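Buying my first car on finance, and what I'd do differently

I have been meaning to write this since July, when the old hatchback finally gave up on the hill coming out of Ornmont and I had to ring my cousin Asif for a lift home. He was very kind about it (he brought biscuits), but he did say that perhaps it was time I stopped paying to have the same car mended over and over, and I couldn't really argue with him.

So, for the first time in my life, I went to borrow money for a car. I'd always bought with cash before, little runabouts that somebody's aunt was selling, and I went into it knowing next to nothing. My credit isn't terrible, but it isn't lovely either. I missed a few payments on a store card when I was between jobs, and those things do hang about.

The first dealer I tried was a big bright place on the Waltinitz road. The young man there was charming and made me a very nice cup of tea, and within ten minutes he was asking what I could manage a month. I said 200 pounds, feeling quite grown up, and off he went to the computer and came back with a car that cost exactly that! I was so pleased that I nearly signed there and then. It was only when I got home and read the paperwork at the kitchen table that I saw how many years I'd be paying for, and that there was a large lump at the end if I wanted to keep the thing.

I rang Rafia Siddiqui, who I used to work with and who spent years in the loans department of a building society. She told me to stop talking about the monthly figure altogether and ask for the total amount payable, written down, every time. She also told me to get a quote from my own bank before I set foot in another showroom, and to ask whether it was a soft search, the sort that other lenders can't see. I hadn't known there were different sorts. I'd have let every garage in the county run a full one.

My bank took 2 days to come back to me and the rate was better than I'd feared. Not wonderful, mind you, but it gave me something to hold up against whatever I was offered next, and I felt a good deal braver walking in.
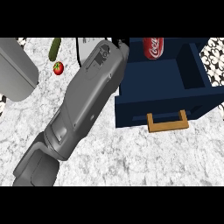

The place I ended up with was Usmani, the small garage behind the post office, run by Tanveer Usmani and his sister. There's no tea machine and only one chair. I told Tanveer what the bank had said and he was quite frank that he couldn't beat it, so I took the bank's loan and bought the car from him outright. It's a five-door, eight years old, a sort of greeny blue, with some 95 thousand miles on it, and I got a bit off the price for asking. I'm hopeless at haggling, so all I said was "is there any movement on that?" and then went red and looked at the tyres.

A few people have asked about the insurance that covers the gap if the car is written off while you still owe money on it. I was offered it at the first place and it sounded very sensible, but the price was added to the loan, so I'd have been paying interest on it as well. Rafia says you can often buy it separately for less. I left it, in the end, as I'd put down a decent deposit and the loan is a short one, but do look into it for yourselves.

My payments go out on the 20th, a few days after I'm paid, and I asked the bank to set it up that way. They didn't mind at all. I've called the car Fundano, after a donkey in a story my mother used to tell, and so far he has got up the Ornmont hill every single time. Asif has asked for his biscuit tin back.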